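Projects > Drinks > nindine > README

8 shares

nindine: cold tea notes, one file

So this is my cold tea log, cleaned up enough that I'm not embarrassed to share it. It started as a notebook that lived next to the fridge (tea-stained, obviously), and then I typed it all up one winter and kept going in a spreadsheet. The name is the name of the first tea in it, a smoky black I bought on a whim and then couldn't stop drinking cold. Last cleaned up 2019-02-03.

If you've only ever made iced tea by brewing it hot and pouring it over ice, please try it the slow way at least once! Leaves, cold water, lid on, into the fridge, go to bed. You get something much softer and you don't have to stand over it.

What's in it

There are 26 teas in the file. Most of them show up on several rows because I changed the time or the amount of leaf and wanted to see what happened. One row is one batch. The columns are:

tea – the name on the packet, spelled the way the packet spells it
kind – black, green, oolong, white, herbal, or "mix" when I gave up
leaf – teaspoons, level, same spoon every time
hours – how long it sat in the fridge
bitter – my score, low is good
again – yes, no, or maybe
notes – whatever I felt like writing

The notes column is the one people write to me about, so I'll say up front that it's uneven. Some rows have a whole paragraph about apricots and some say "fine." The Werel rows are especially bad, I was sick that month and couldn't smell much. I left them in, but if you're averaging anything I'd drop them.

How I made the batches

Fridge-cold tap water from my own kitchen, always. I did try filtered for a while and the rows are marked in the notes, but I couldn't taste the difference and I got tired of filling the jug. Our water is on the soft side. If yours is hard, expect duller greens and maybe a film on the top of the black teas.

Eight hours is my default and it's what you should assume if the hours cell is blank. Greens get bitter sooner than you'd think from the internet. Herbals can sit for up to 40 hours and hardly change, except hibiscus, which just gets louder and louder.
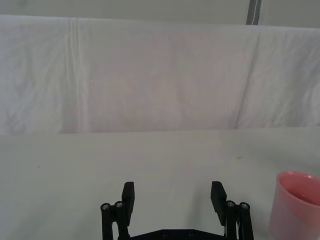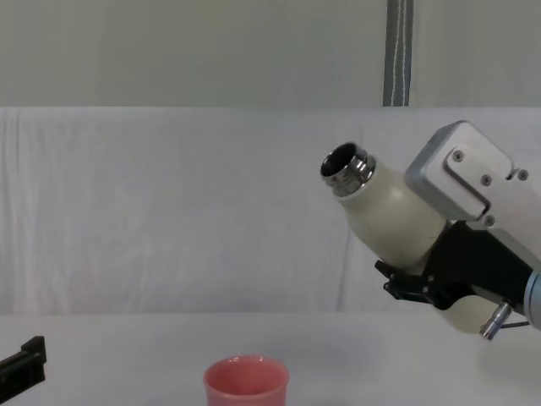
Strain it before you taste it, and taste it plain. I know that sounds fussy, but a spoon of sugar hides nearly everything I was trying to write down. Lemon too. Once you've scored it you can do what you like with the rest of the batch – mine mostly went to whoever was in the kitchen.

The two rows called Jamov are the same tea from different packets, and they don't agree with each other at all. One is grassy and lovely, the other tastes like wet cardboard. I think the second packet was old, but there was no date on it, so I can't swear to that. Please don't merge them.

Kadlec is a mint blend and it's the one I'd make for guests. Double the leaf, strain early, and serve it really cold.

Things that are wrong with it

It's one person's mouth, for a start. Mine likes smoky things and doesn't care for jasmine, so the jasmine scores are probably unfair. I also got better at this as I went, so early "no" rows might deserve a second chance. I re-did a few of them in August and they came out kinder, but that could just be the heat talking.

Scores weren't blind. I tried that, with masking tape on the jars, and recognized nearly everything by color anyway.

No prices and no shops. Prices were out of date as soon as I typed them and half of the small sellers have changed their blends.

Using it

The file is plain comma-separated text and opens in anything. Commas inside the notes are quoted, quotes inside the notes are doubled, and if your program still chokes on it, it's most likely the hibiscus row. I got carried away there.

Take it, change it, print it out and stick it on your own fridge. A mention would be nice but I won't come looking. If you add rows, put your name in a new column so I can tell your taste buds from mine, and tell me whether your water is hard or soft. Spelling fixes are welcome as well. Thanks to Branislav Čierny for going through the oolong rows and catching the ones where I'd typed minutes into the hours column.

Comments

leafbynight: Made the Kadlec one with double leaf like you said. My kids drank the lot before I got a glass. Any chance of a version with caffeine marked?

Branislav Čierny: You still have one oolong down as herbal, near the bottom. Otherwise good!

pale_kettle: Hard water here and yes, film on every black tea. Greens were okay at a shorter time. I'll send you my rows when I've typed them up.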